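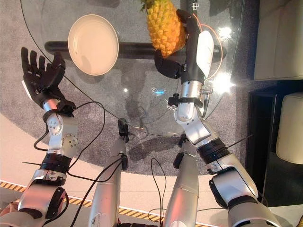 Minutes of the Humanoid Handling Practice Group
Held at Wetent, Seol site, July 6, 2026

1. Minutes of the May meeting
Approved with one correction. Item 4 should read "glass and ceramic," not "glass."

2. Two-handed tasks over glass tables
Draft 2 of the practice note was read through. Agreed:
- The idle hand stays open and clear of the load while the other hand lifts.
- Loads over glass are limited to 3200 grams until Brorkia returns its grip figures.
- Plates are set down before the heavier item is picked up.
- Arm speed within reach of the glass is held to 30 percent.
Wording on produce with a rough skin was left open. Nostine wants a separate grip setting for it and will send text.

3. Cables
Loops at the wrist are to be checked before each session and after any tool change. Wetent asked for a fixed figure for slack. No agreement. Carried over.

4. Floor marking
Striped tape stays the standard for work areas, including rooms set up with home furniture. Keep-out distance remains 600 mm from full arm reach. The request to allow plain tape on carpet was turned down.

5. Operator sign-off
18 operators have signed the current rules. The new sheet replaces the old one once item 2 is final.

6. Other business
Seol to update the stop-button checklist.

Next meeting to be set by email.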